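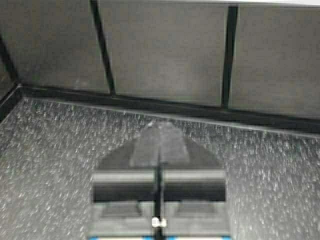
Gray wall tile, nearly black grout.

OK, thread time! I finished my first colorwork sweater last night, a full round yoke with nine colors in it, and I have so much to say about it that my family has asked me to go say it somewhere else. So hello.

The pattern is Odgate, by Tamošiūnaitė. Bottom up, body first, then two sleeves, then you join everything on one very long needle and the fun begins. I'd had it in my queue since before I knew how to purl.

I'd made hats, I'd made one enormous scarf, and I'd made a vest that fits a cousin's dog. Everyone told me to do a colorwork hat before a sweater. I did not do a colorwork hat before a sweater! (I should have done the hat. More on that further down.)

Yarn first. I used Flostura, the fingering weight. It's a sticky, rustic wool, a bit hairy, smells like a barn when you soak it, and I love it. My size called for 2000 yards across all the colors and I bought more than that, because running out of the main color halfway up a sleeve is my personal nightmare.

If you've only ever knit with smooth superwash yarn, try something grippy for this. The floats on the back grab on to each other and stay where you put them. When I dropped a stitch in the middle of the chart it just sat there and waited for me. Smooth yarn would have been three rows down by the time I found my glasses.

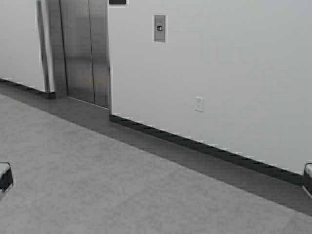 PART TWO: THE SWATCH

I know. I know! But you really do have to swatch in the round, and you have to swatch the colorwork, too. My plain stockinette gauge was perfect. My colorwork gauge on the same needle was so tight the swatch stood up by itself like a napkin ring.

The fix was going up a needle size for the yoke only. I went from a 3 to a 4 and it came out dead on after blocking. Write down which needle you used! I wrote mine on the back of a receipt, lost the receipt, and had to measure my own swatch with a gauge ruler like a detective.

Also block the swatch the way you'll block the sweater. Mine grew sideways and got a little shorter. Good to know before you knit a whole body that ends above your belt. 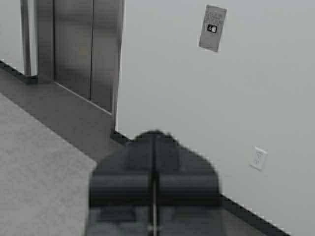 Picking colors took me longer than the first sleeve did. I laid all my skeins out on the bed and they looked gorgeous, and then I took a black and white photo of them and half disappeared. My rust and my green were the exact same gray! What you want is contrast in light and dark, and hue can do whatever it likes after that. You can practice seeing it with anything. Look at that corridor, with the big pale wall on one side and the closed metal elevator door on the other, and everything running from pale gray through charcoal and a brownish gray to near-black. You could knit a yoke out of that. Pale gray for the background, near-black for the motif, charcoal and the brownish one trading places in the middle bands.

So I swapped the green for a darker one called Daltolik, a kind of inky blue-green that looks black indoors and wonderful by a window. Best decision of the whole project. I want a coat in it. I want curtains in it.

Color dominance! I'd read the words and nodded along without getting it. You're carrying two yarns across the back, and the one that travels underneath makes slightly bigger stitches, so it pops forward. Keep your motif color on the bottom the whole way around. I switched hands for one round because my wrist was tired and there's a stripe of shy little diamonds back there now. It's between my shoulder blades so I'll never see it.

Right after the join I had 390 stitches on the needle. Each round took me most of an episode of whatever I was pretending to watch. The decreases do come, though, and the rounds speed up so much at the end that I stayed up until 2 a.m. to get to the neckband.

Ripping back: I did it twice. Once for a chart misread (I skipped a whole line, started over from the lifeline) and once because my floats were too short and the yoke puckered. Spread the stitches out on the right needle before you change colors. Every time. Give them a good tug apart.

Shout-out to Kheri Khaemba, who answered my panicky message about the puckering with a video of her own first yoke, inside out, puckers and all. Hers blocked out. Mine was past saving, but I felt a lot better while I ripped. 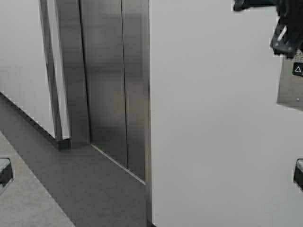
Do I need to know how to knit with both hands to do stranded colorwork?

You can do it with both yarns in one hand, or even drop one and pick up the other every time. Two hands is faster once it clicks, and for me that took most of the swatch. Slow is fine. The sweater looks the same.

Blocking: cool water, a drop of wool wash, half an hour, roll it in a towel and stand on the towel. Then I pinned out the hem and patted the yoke flat and walked away. The stitches all evened out overnight. I kept going back in to look at it!

Things I'd change: an inch more in the body, short rows at the back neck (the pattern has them as optional, take the option), and fewer ends left for last. I wove in ends for two evenings straight.

It's October, it's finally sweater weather, and I've worn it to the grocery store twice when I didn't need groceries. Next up is the matching hat. Yes, the one I should have made first.

More from this account
My needle case, finally sorted
Flostura shade cards: four I want next
Scarf to sweater in one year
Fixing a dropped stitch with a crochet hook
The dog vest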